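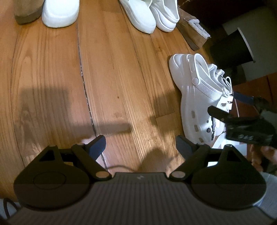 Masking static gripper pixels before visual odometry

When a camera is fixed to a hand-held gripper, part of every image never moves with the room. The tool body, its top plate and the linkages stay in nearly the same place while the background shifts. A feature tracker will happily lock on to those pixels and report that the camera is standing still. The steps below build a mask in Drokidari and pass it to the Hikska odometry node.

You will need a recorded session with at least 633 images and the gripper opened and closed fully at least once.

Step 1. Build the variance map

Run the variance tool over the whole session:

drokidari variance --session shoes_03 --out var.png

Low variance means the pixel hardly changes. The body should come out nearly black. The floor should come out grey, even on plain boards, as long as the operator moved enough. If large areas of floor are also black, record again with more sideways motion.

Step 2. Threshold and clean

drokidari mask --in var.png --thresh 19 --close 11 --out body.png

The close value is the kernel width in pixels. It fills holes left by pivot pins and logos, which catch the light and vary more than the parts next to them. Values must be odd.

Step 3. Add the finger sweep

The fingers move, so the variance map misses them. Mark the pads in one open and one closed image, then run:

drokidari sweep --open open.json --closed closed.json --out sweep.png

The tool interpolates the linkage angle and fills the area covered. Merge both files:

drokidari merge body.png sweep.png --dilate 3 --out mask.png

Step 4. Deal with the second gripper

In two-handed sessions the other gripper comes into view from the side, often close to the object being picked up. A fixed mask cannot cover it. Turn on the dynamic filter in hikska.yaml:

mask_file: mask.png
dynamic_filter: true
min_inliers: 19

Tracks that disagree with the main motion are dropped before the pose update. Hands are handled the same way. Shadows cast by the tool on the floor are not in the mask either, and the filter removes most of the corners found along their edges.

Step 5. Check the result

Replay the session with --show-tracks. No track should start inside the mask. Floorboard gaps, wood grain and the outlines of shoes are good sources of tracks and should keep theirs for many images.

If the pose jumps when the fingers close, the sweep is too narrow. Repeat step 3 with a wider open image.

Known problem: cables that hang free of the body are only partly masked. Chinyere Oyewole has a patch for this in the July branch. Until it is merged, paint them into mask.png by hand.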